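3 December 2019

Sourdough starter drying, batch 3

Finally got flakes that snap! Batches 1 and 2 stayed leathery in the middle and I kept blaming the flour, but I think I was just spreading it too thick. This time I fed the Avora starter (the rye one, from the blue-lid jar) at breakfast, waited until it was domed and only starting to sag, and spread it on parchment so thin I could see the counter through it in places. Left it on the rack by the window, no oven, no fan. After 24 hours it was curling at the edges, and by the next morning the whole sheet came off the paper in one go with the loveliest crackle.

Yield: 96 g of wet starter gave about 60 g dry. That's higher than I expected, so either the rye holds on to more water than I think or the scale is drifting again. Check it against the 500 g weight before batch 4.

Things to remember:
Parchment, never wax paper. The October sheet is still stuck to its wax paper and probably always will be.
Offset spatula dipped in water works much better than the bench scraper.
Turn the sheet over once the top feels papery.
Crumble by hand. The grinder warms it up and I don't want to find out what that does.

The Hendeo starter (white flour, very sour, slow) goes on the rack next. It's runnier, so I may have to go around twice with the spatula. I'm really curious whether it keeps that apple smell once it's dry. The Avora flakes smell like toasted cereal and I keep opening them just to sniff, which can't be good for storage.

On storage: jars for our own shelf, zipper bags for anything going in the mail. Press the air out from the bottom up, close, then run a finger along the seal a second time.

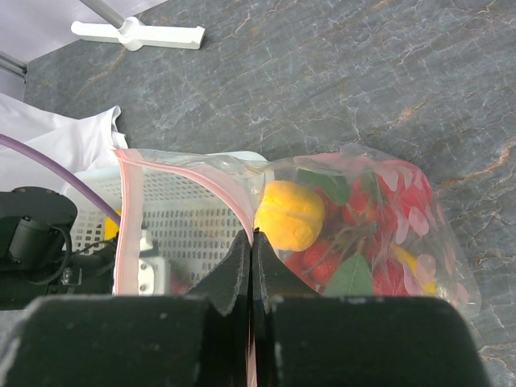

Yupanqui wrote back on the wake-up schedule and thinks I'm being too generous with the water: equal weights of flakes and lukewarm water first, let it soften until there are no hard bits, and only then the flour. They also said to ignore the first burst of bubbles completely and keep feeding until it rises on time two days in a row. I was going to bake on the first burst, so good thing I asked!

Revised plan for the revival test: one jar their way, one jar my way, same flour, same shelf, rubber bands on both to mark the level. Still need to find the second rubber band.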